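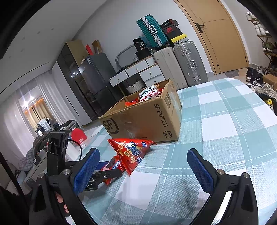 5. Packing the Snack Box

Applies to all snack boxes going out from the Altunero apartment. Last revised 1/29/25 by Dilek Akbulut, following the matter of the cookies.

Before you start

Use a cardboard shipping box that has already survived one trip. Clear a patch of floor or table bigger than you think you need. Suitcases, shoe boxes and sneakers may stay along the walls, where they seem to live anyway.

5.1 Loading

1. Open all the flaps and fold them back. A flap that keeps drooping into the box can be taped to the outside.

2. Lay out the snacks next to the box. Eating is allowed at this stage and at no other.

3. Put heavy, flat packets on the bottom. Cookies count as heavy. Chocolate counts as heavy until November, when Kolbrún Lykkegaard starts shipping it separately.

4. Stand the big puffed bags on end above them. Cone-shaped snacks go point up if the bag has a point, and wherever they like if it doesn't.

Caution: Do not let air out of a bag to make it fit. The air is the packaging. A bag that has been "just slightly opened" is an opened bag, and its owner is now you.
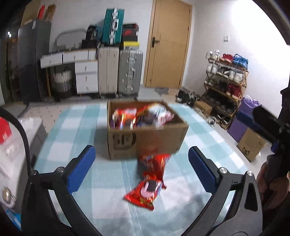

5. Drop small wrapped items into the gaps last. Hold them low over the box and let go. Throwing from the door is quicker by nearly two seconds, and then you spend the evening fishing under the furniture.

6. Press down gently with a flat hand. If it crunches, stop pressing.

Note: Bright wrappers on top make a better first impression. Chaminda Saha feels the plain ones should get a turn. Either is acceptable – this guide takes no position.

5.2 Closing

7. Fold the short flaps in, then the long ones. If they won't meet, remove one bag. Do not sit on the box.

8. Cover the old shipping label completely. A box sent to Brakville with its old label showing came straight back to us, lighter.

9. Tape the center seam, then both ends. Write the recipient's name on two sides.

If the box rattles, go back to step 5.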